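首页 | 产品 | 外展医疗 | 服务支持 | 下载 | 联系我们

Skiteno 便携式牙科治疗箱（外展型）

Skiteno 便携式牙科治疗箱供流动义诊队、乡村卫生站和学校口腔检查使用。整机装在一只带轮硬壳箱内，包括治疗主机、静音气泵、供水瓶、污物瓶和脚踏开关。打开箱盖，接上电源和水瓶即可工作，不需要另接气源。 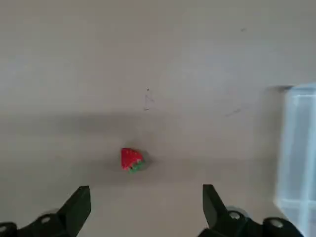

Sundgate 医疗设备 外展医疗产品部

主机可同时接高速手机、低速手机、三用枪和弱吸。超声洁牙头为选配，出厂前加装，也可以日后寄回加装。高速手机接口为四孔，其他接口规格请在订货时注明。

供水瓶容量 1,000 毫升，瓶口较宽，可直接灌装蒸馏水。污物瓶容量 500 毫升，装有浮球止回阀，液面到位后吸力自动切断。倒空、冲洗后装回即可继续使用。两只瓶子都可以拆下单独消毒，备用瓶按对出售。

气泵连续运转 30 分钟后应停机散热。诊疗量大的队伍一般配两台气泵轮换，快插接头不用工具，换泵时主机不必断电。电源分市电和车载 12 伏两种，车载型附带夹式电缆，使用时请保持车辆发动机运转。 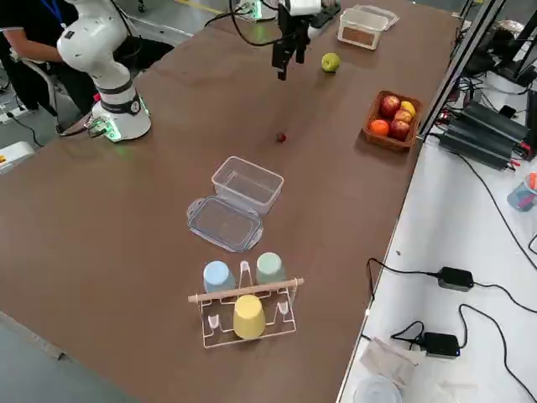

箱体内衬为可更换泡棉，按部件开槽。长途运输前请排空水路，打开三用枪吹至无水喷出，再收管线。冬季在气温低于零度的地区使用，存放过夜前也要照此处理，否则接头容易冻裂。

首批用户之一是 Davville 的流动诊疗队。队里的牙医 Mahsa Rostami 去年五月起带着两套治疗箱在山区各村巡诊，已接诊超过 500 人次。她提的意见主要有两条，一是脚踏管线偏短，二是箱盖内侧缺一个放病历夹的位置。现售型号已加长脚踏管线，箱盖内侧增加了一条绑带。

标准配置：治疗主机一台，气泵一台，供水瓶和污物瓶各一只，脚踏开关一只，三用枪一支，弱吸管一套，密封圈一包，中英文说明书一份。手机和车针不含在内。

整机保修 12 个月，密封圈、吸管等易耗件除外。非营利医疗机构订购请随订单附登记证明，由 Hsiu-ying Fung 核对后另行报价。需要现场培训的队伍可联系 Hamidreza Zarei，培训半天，内容为装机、日常消毒和常见故障排除。

出借：计划短期义诊的团队可以申请借用样机，借期最长 30 天，往返运费由借用方承担。归还前请完成水路消毒，并填写箱内的检查卡。

相关产品
Kordestani 折叠牙科椅
头戴式检查灯（充电型）
便携式蒸汽灭菌器
车载 12 伏气泵（单泵）
治疗箱密封圈与备用瓶

返回列表 | 索取报价 | 下载说明书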